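I bought the bottle for dark clothes again. I had sworn off it in the spring, then I stood in the aisle at Dmytriv with a navy sweatshirt going gray at the cuffs, and I folded. Pramus Dark, the big size, with the black cap. So this post is me trying to work out whether I got anything for my money, and while I'm at it, whether I believe any of the other laundry advice I've been following for years without checking.

Background for anyone who is new: we have a front-loader, a Zotel, second cheapest in the store when we moved to Grirnia. It cost 988 and I still think the one next to it was the same machine with a shinier door. Most of what goes in it is dark. I don't dress this way on principle, it's just that navy and black go with each other and I don't like shopping.

## Turning things inside out

Everyone tells you to do this. My mother did, the tag on my jeans does, and the back of the Pramus bottle does too, which makes me wonder what the stuff inside the bottle is for.

I do think it works, a little. The fading on my old T-shirts is worst along the side seams and the hem, where the fabric folds and rubs, and the inside-out ones have less of it. That's my eyes and my T-shirts, so take it for what it's worth. What I don't believe is the people who say it doubles the life of a shirt. Doubles it compared to what? Did they keep a twin in a drawer?

Also it takes forever. A sweatshirt is easy. Leggings are fine. Jeans that came off in a hurry already have one leg in and one leg out, and you have to pick a side.

## The two-load experiment

I ran 2 loads to satisfy myself, one with the dark stuff and one with the plain powder we use for towels. Same cycle, same cold setting, same 46 minutes, and I tried to split the clothes fairly. Pairs of socks got separated, which I regretted later.

Could I tell them apart when they dried? No. I had them on two ends of the drying rack and went off to make lunch, and when I came back I had to look at the pegs to remember which end was which. One black T-shirt in the powder load had a pale streak on the shoulder, and for a minute I thought I had my answer. It brushed off. Powder in cold water does that sometimes, particularly if you dump it in the drawer in one lump like I do.

One wash proves very little, I know. The claim on the bottle is for a whole lot of washes, and I'm not keeping two sets of socks apart for a year to check a claim on a bottle. I suspect the people who wrote the claim are counting on that.

So far, then: liquid is better than powder for darks on a cold cycle, and any liquid would do. I can't see what the black cap adds except a couple of bucks.

## How full is full

This is the one where I've changed my mind. I used to stuff the drum until I had to lean on the door. Then I read that you should be able to fit your hand in above the clothes, flat, with room to move it, and I rolled my eyes, as I do at anything involving a hand as a unit of measure. Whose hand? Mine and my nephew's would give you two very different loads.

But the overstuffed loads really did come out worse. The stuff in the middle had dry-looking fold lines across it, paler than the rest, and the lint had nowhere to go. Black fleece came out looking like it had slept with the dog. So now I put things in one at a time and stop before it gets silly. Less per load, more loads. Whether that saves any water at all over the old way I couldn't tell you, and I'm suspicious of anybody who gives me a figure.

Putting things in one at a time has a side benefit, which is pockets. I have washed a bus pass, a good pen and part of a sandwich wrapper. You only notice those if you handle each piece. When I used to tip the whole basket at the door and shove, I noticed them afterward.

## The rubber seal

If you have a front-loader, you know the gray ring. Socks go to live in it. The advice is to wipe it dry after every wash and leave the door open, and there are people selling special wipes for this, and I want to say clearly that an old rag does the job. I've never seen what the wipes do that the rag doesn't. They smell like lemon, I suppose.

Leaving the door open I do believe in. We forgot for a week in July and the whole thing smelled like a pond.

The other thing with the seal is sleeves. Thin, dark things creep out over the edge while you're loading, and if you shut the door on one, it gets a crease with a gray line on it that takes a few washes to go. I now push everything well back into the drum before I close up. Nothing clever about it, it just took me a long time to start doing it.

## Sorting

I'm not convinced by navy and black as separate loads. I've seen this recommended in all seriousness, with a third pile for "charcoal". New jeans, sure, wash those on their own the first couple of times. After that I have never had a black shirt turn blue or a blue one turn black, and if it happened, would I be able to tell? Under the light in our hallway I can't tell them apart when I'm getting dressed.

What I do keep separate is anything that sheds. Towels with black cotton is a mistake you make once - well, I made it three times, but the third was somebody else's towel.

And I keep a basket for darks only. A wicker one looks nicer than the plastic ones and it lets air through, though it also catches on knits. I pulled a long loop out of a sweater that way. If yours has rough ends on the inside, put an old pillowcase in there. I've seen lined ones at Dmytriv for a price I thought was a typing error.

## Fabric softener

No. I've gone back and forth on everything else in this post, but I stopped using it a long time ago and the only change I noticed was that the towels started drying me again. If you like the smell, you like the smell, and I won't argue. I just don't accept that a T-shirt needs conditioning.

Anyway, darks day.

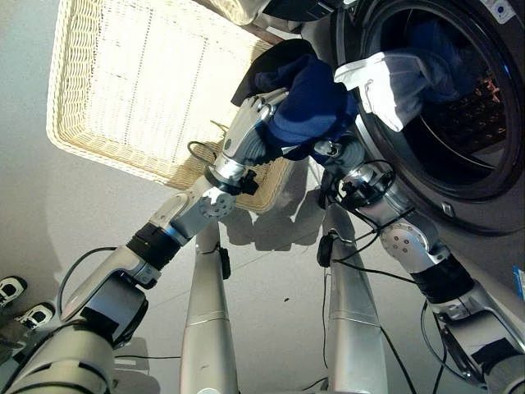
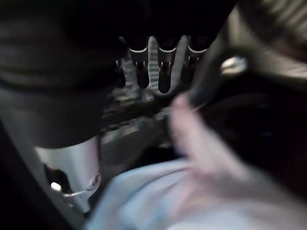
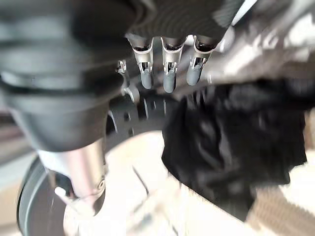

**Volodymyr Ivanyshyn** | filed under: laundry, grumbling

There's navy up against the rim of the door in the first one, with something close to black spread out beside it, and by my own rule those two can share a drum. If you sort them into separate piles, write and tell me what you've gained by it. I'd like to hear from somebody who has tried it both ways and looked at the results in daylight.

I'll finish the Pramus, seeing as it's paid for. After that I'm going back to whatever liquid is on the bottom shelf, and I'll report on the cuffs of the sweatshirt when there's something to report. My guess is they'll go on fading at the same speed, because cuffs get rubbed on desks all day and no bottle can do much about a desk.

Two things I still want to look into: whether the short cycle is any gentler or only shorter, and whether vinegar in the rinse does anything except make the hallway smell like pickles. A reader swore by vinegar under the last post and gave no details. How much, and in which part of the drawer? The manual for the Zotel says nothing on the subject, and it has four pages on the child lock.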